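Washing a wool jumper by hand without wrecking it

Quick version first as I get asked this every November. Cool water, not much soap, no wringing, dry flat. If you only read that bit you'll be mostly fine.

Longer version.

What you need

A sink or a washing up bowl, big enough that the jumper isn't jammed in
Wool wash, or a mild baby shampoo at a push
Two big towels, clean, not new (new ones shed fluff everywhere)
A flat airer or a spare bit of floor
A comb for the bobbles, optional

Before it gets wet

Check the label. If it says dry clean only then your call, I've washed plenty of those but I've also lost one. Turn it inside out, do up any buttons, empty the pockets on a cardigan. Look for stains now, you won't see them once it's soaked. Holes too - a tiny hole goes in as a tiny hole and comes out big enough for your thumb. A couple of stitches in any old thread will hold it.

Dark colours, test first. Damp a bit of white cloth, press it on an inside seam for a minute. If colour comes off, wash that one on its own.

Washing

Fill the bowl with cool water. Thermometer people, I use 23 degrees. Everyone else, should feel like nothing much on your wrist. Add the soap while it's filling so it mixes properly, a capful is loads. Push the jumper under and squeeze gently all over until it's soaked through. Then leave it alone. 8 minutes, set a timer, go and make tea.

No rubbing. Rubbing is what felts it, that and sudden changes in temperture. For a grubby collar or cuffs, dab a bit of neat wool wash on with a finger and press, don't scrub.

Rinsing

Lift it out with both hands underneath, like a wet cat. Don't hang it from the shoulders, all that water is heavy and your sleeves will end up at your knees. Tip the dirty water out, refill at the same temperature, squeeze, repeat. Twice usually does it, three times if you were generous with the soap.

Getting the water out

Press it against the side of the bowl first. Then lay it on a towel, roll the whole lot up like a swiss roll and kneel on it. Unroll, second towel, do it again. If your machine has a gentle spin you can put the jumper in a net bag and give it a minute at the lowest speed. Mine goes down to 200 and I've had no trouble, but don't go wandering off.

Drying

Flat, out of the sun, away from the radiator. I had a Rondholm mesh airer for years and it was good, now I just use a towel on the spare room floor. Pull it back to shape while it's damp - shoulders square, sleeves straight, ribbing pushed in. Measure it before washing if you're fussy. Turn it over once the top feels dry. A thick one can take two days, don't be tempted by the tumble dryer.

Bobbles

Only when it's fully dry. Lay it flat, hold it taught, and comb in one direction with hardly any pressure. The 99p combs work as well as the dear ones. Underarms and sides are always the worst, do those first while you've still got patience.

Putting it away

Fold, never hang. Sleeves in, bottom up to the collar, done. Has to be bone dry or it'll go musty. For summer I put mine in a lidded box with cedar bits, and give them all a good shake every few weeks as moths hate being disturbed. 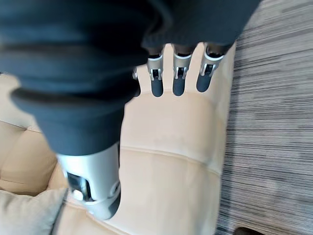 Swap the cedar or sand it lightly when the smell goes, otherwise it's just wood in a box. And wash everything before it goes in for the summer, even the ones you wore once. Moths go for sweat and food before clean wool. Lined coats I don't do at home, so don't ask me about those.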